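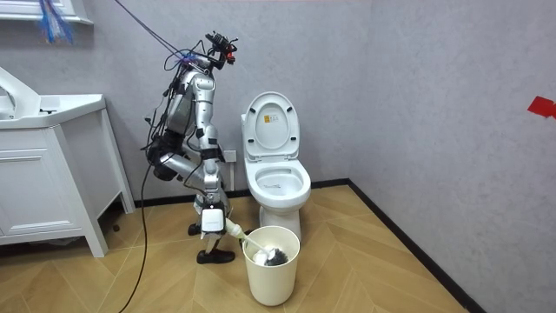
So where does the toilet brush go when a bathroom is this small? In the corner behind the toilet, I decided, standing up on its own, within reach of somebody sitting or kneeling and out of the way of somebody's feet.

I have been going back and forth on that for longer than I'd like to admit, dear diary, and it took until Thursday evening, with a cup of tea going cold on the edge of the tub in my own bathroom at home, for me to settle it. Small bathrooms make you fussy. There's a vanity on one side and the toilet on the other and a strip of wood floor in the middle, and every single thing you set down on that strip is a thing you have to step over later. I do like the wood floor, though. It's so much kinder than tile on a January morning, even if I fret over every drip!

I wrote out my list for the bathroom the way my grandmother did hers, from the top down, so that the floor comes last and whatever falls on it gets picked up only once. Mirror, vanity, toilet, bin, floor. She used to do the whole thing in 13 minutes by the kitchen timer and then sit down with the paper, very pleased with herself. I have never come anywhere near that, and I suspect she skipped behind the pipes.

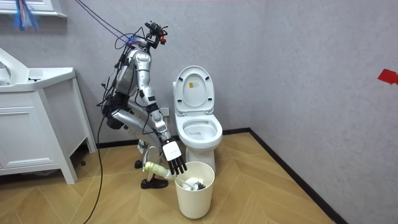
How often should the little bin be emptied? Every 3 days if one person is using the room, and every evening if there are guests, whether or not it looks full.

Tissue is the trouble, really. It's all air, and it fluffs up to the rim after hardly any use, and then a person pushes it down with a hand and thinks that's the job done (I am that person, most weeks). I've promised myself to tie up the bag and carry it out instead. I ordered a roll of the Palleline liners, the small ones, and paid more than I meant to, but the last cheap ones split on me halfway down the stairs and I was picking up cotton balls in my slippers.

The cleaner I'm less sure about. I bought the Sinesitz for years out of pure habit, and the smell has started to give me a headache, so I may go back to plain vinegar and a good scrub under the rim. I'll try it for a couple of weeks before I make up my mind. 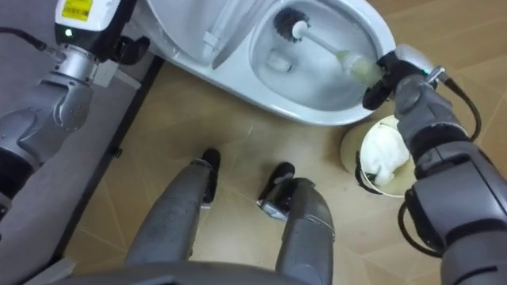
For the weekend

Pick up vinegar and a new sponge. Wipe down the outside of the bin as well as the inside. Lid up, brush first, then the seat, then the hinges, which I always forget. Look for a small mat that can go in the wash. And go to bed early tonight, it's gone eleven already and I've written two pages on bathrooms.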